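The Straw Goes in the Cup

I have been promised a robot that does the dishes since I was small enough to stand on a chair to reach them. I am now old enough to have a bad shoulder from reaching into the back of a low cabinet, and the dishes are still mine.

So when people tell me the household machine is nearly here, I ask what it can do today. I don't want to hear about the kitchen of the future, which always has one orange in a bowl and no mail on the counter. I want to know about the chore. Lately the answers have become smaller and more sensible, and I have grown fond of one of them: two cups and a pink stick. Stand the cups up. Get the stick out of one and into the other. 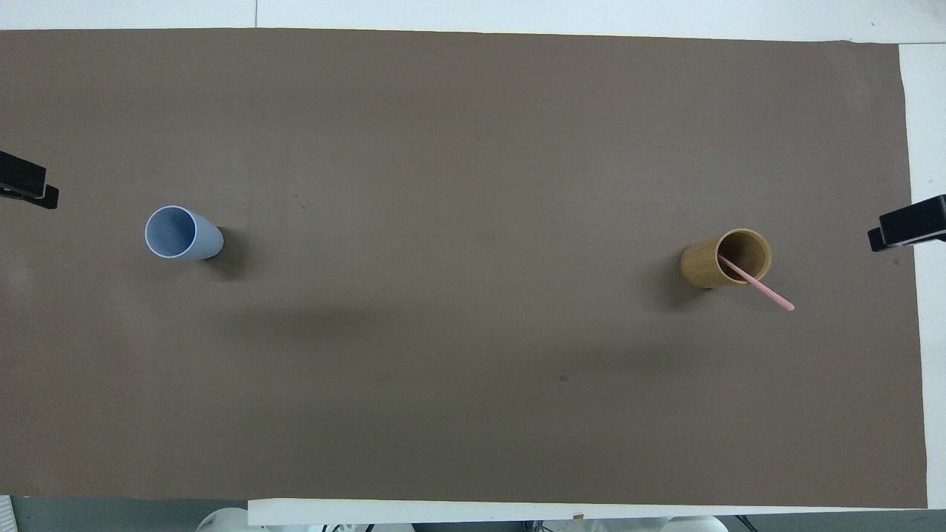
My mother would have called that "tidying," and she would not have called it a job. You'd do it on the way to doing something else, with the phone under your chin. Try writing down how, though. I tried, for my own improvement, and filled most of a page before the first cup was upright. Which end do you take hold of? How hard do you squeeze something thin enough to squirt out of your fingers? A cup on its side would like to roll, and it will usually choose the direction you're coming from. I gave up at the stick.

The sales literature skips all this. Voltora, whose brochure has lived in my recycling pile since January, lists 100 "home tasks" its Mak machine will someday perform, and "table reset" is number 15, between watering plants and something called pet greeting. I've read the list several times. No task on it involves picking anything up off the floor of a teenager's room, so I assume the engineers have met a teenager.

Clalidero, the competition, is more modest and promises only five. I trust them more for it, though one of the five is folding a fitted sheet, and there I think pride has got the better of them. Grown adults with college degrees roll those into a ball and shut the closet door.

What I'd like is a plain report card. Give the machine the cups on a good day and then on a bad one. Move the lamp. Swap the cup for the chipped one everybody in the house secretly prefers. A person who can put a straw in one cup can put it in any cup, in any kitchen, while arguing. I'd like to see the machine manage three kitchens before anyone shows me number 15 on a list. 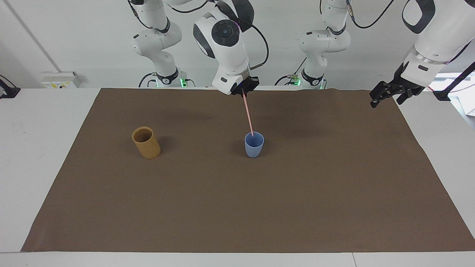
I'm not sneering at the small chore. I worked two summers at the Skukach bottling plant, where we had machines that could cap bottles faster than I could look at them, and one man whose whole shift was setting fallen bottles upright. The cappers never got tired. They also never once noticed a bottle lying down, and would cheerfully have capped the air above it until Christmas. He was the best-paid person on that line and he deserved it.

That is still about where things stand, as far as I can tell. Machines are wonderful at the chore that arrives the same way each time, and chores in a house don't. They come tipped over and facing the wrong way, with something sticking out.

Would I buy one? The Mak has a "reservation price" of $2530, refundable, with no delivery date given. For that money I could have my shoulder looked at and buy paper plates well into retirement. Ask me again when it can clear a table after a birthday party, with the cake still on it and the dog underneath. Until then I'll be at the sink, and whoever left a spoon in the bottom of the blender can come and get it.

Contact the editors | © 2021 All rights reserved | Back to top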